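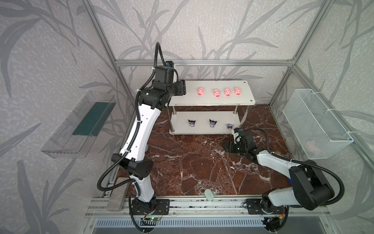

Litari two-tier display shelf, white

I bought the Litari because my little collection had taken over my desk and I was tired of moving pigs every time I wanted to open my laptop. I ordered it on a Wednesday from Grosell, paid 15 dollars plus shipping, and it came in a flat box with a tiny wrench and one sheet of drawings.

Putting it together took me the length of a podcast. The metal posts screw through the boards and you tighten everything at the end. My first try leaned a bit (I had one collar on upside down, oops!), so look closely at the second drawing before you start.

What I like most is how plain it is. White boards, shiny metal, done. Pink toy pigs look so cute lined up on it, and black and lilac really pop against the white too, so if you're into Kuromi-style stuff like me you're going to be happy. I put little cartoon stickers along the front of the lower tier and they stuck right away.

Now the part I'm less thrilled with, and it's the edges. The surface itself has a faint wood grain that I find pretty, but the front edge picks up scuffs and chips, and on white you see every single one. Mine is worst toward the middle and right. My friend Pirmin Imhof has the Hofstetter version, which cost him 80, and he swears by it, but I don't love toys THAT much.
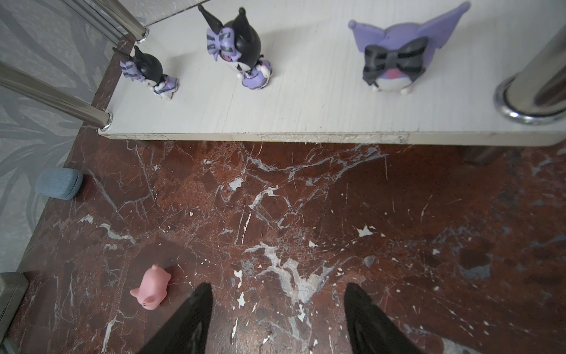 Would I buy it again?

Yes, for figurines and other light things. I'd run some clear tape along the front edge on day one, though, and I wouldn't put anything heavy up top. Four stars from me, and I'm already eyeing a second one for the window side.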